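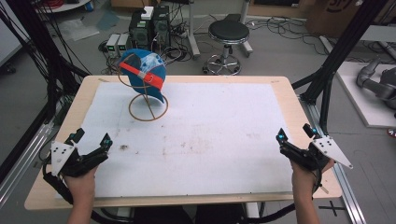
Chapter 3
Retail Display and the Cost of Floor Space

A store pays for its floor whether or not the goods on it sell. Rent, heat, light and cleaning are charged by area, and the buyer who fills a shelf is spending that area in the same way as cash. This chapter treats display as a use of space and sets out the measures by which one use can be compared with another.

3.1 Sales density
Sales density is net sales divided by selling area over a stated period. Selling area leaves out stockrooms, offices and fitting rooms — a point on which published figures often differ. Take an accessories store in Kerkent with 200 square meters of selling area. If headwear occupies 15 square meters and brings in 354 dollars per square meter in July, its net sales for the month are 5,310 dollars. The figure says nothing yet about margin, which is taken up in Section 3.3.

3.2 Fixtures
A fixture is any stand, rack, shelf or case that holds goods for sale. Single-item stands show the shape of a product well but use more area per unit than stacked shelving. Stores therefore tend to place them near the entrance or at the end of an aisle, and hold the remaining stock elsewhere.

Fixture cost is spread over the expected life of the fixture and added to the monthly space charge. Repairs are entered in the month in which they occur.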